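The District Office on Venard Street

On a slow morning the waiting room at the state legislative office in Grallthorpe has chairs to spare. By 10 a.m. it usually doesn't. People come in with folders, with envelopes they haven't opened, with a phone held out to show an email they don't understand. Most of them are there about something the state legislature has never voted on.

The office moved to Venard Street in August, after years on the second floor of the old county annex. The annex had an elevator that worked when it felt like it, and constituents who used wheelchairs were often met in the parking lot. The new space is on the ground floor, between a shoe repair shop and a tax preparer, with a bus stop at the corner.

The move took longer than planned. The lease needed approval from the state's property division, which sent the paperwork back over a question about square footage. Then the phone lines were connected to the wrong suite, and for two weeks the tax preparer took calls about road salt.

What comes through the door

A district office does casework, which is the dull name for helping residents deal with state agencies. Unemployment claims are the largest share. Driver's license problems are next, followed by property tax relief for seniors, and then a long tail of everything else: a fishing license in a dead husband's name, a missing birth certificate, a drainage ditch that three levels of government say belongs to one of the others.

The ditch runs along Quintero Road, on the east side of the district. It has flooded the same row of garages for years. The town says the road is the county's. The county says the ditch was dug by the state when the road was widened. The state has a map showing the ditch and another, newer map that leaves it out. A file on the matter moved from the annex in its own box.

Staff can't order an agency to do anything. They can call a liaison whose number isn't public, ask where a file is, and ask again a week later. For a good many cases that is enough. A claim stuck on a misspelled street name can clear in a day once somebody looks at it.

Other cases don't move. An appeal past its deadline is past its deadline, and a letter on legislative stationery won't change that. Callers don't always take it well.

Evenings and outlying towns

The Grallthorpe office closes at 5 p.m., a sore point for years with residents who work day shifts. Since the move it has stayed open until 6 one evening a week. Attendance was thin at first and has picked up.

The district also stretches well north of Grallthorpe, and from Stistamia, at the far end, the drive is 50 minutes in good weather. Staff now hold hours there once a month in a room at the public library. Residents sign in at the desk and wait their turn by the magazines. The most common request in Stistamia is for help with the online benefits portal, partly because home internet service there is poor. Library staff had been answering those questions for free – and without access to anyone at the agency. 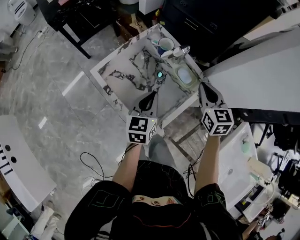 Paying for it

Each member gets a fixed allowance for district operations, and rent comes out of it before anything else. Venard Street costs more per month than the annex did. The difference was covered by dropping a printed newsletter that used to go to every household in the district.

Some older residents miss it. The office keeps a short printed sheet by the door with agency phone numbers and the date of the next Stistamia visit, and will mail it to anyone who asks.

The lease runs for 5 years. District lines could be redrawn before then, and Quintero Road, which sits close to the current boundary, may end up in somebody else's district, ditch and all. For now the file is in the cabinet behind the front desk, and the county has agreed to send an engineer to look at the garages.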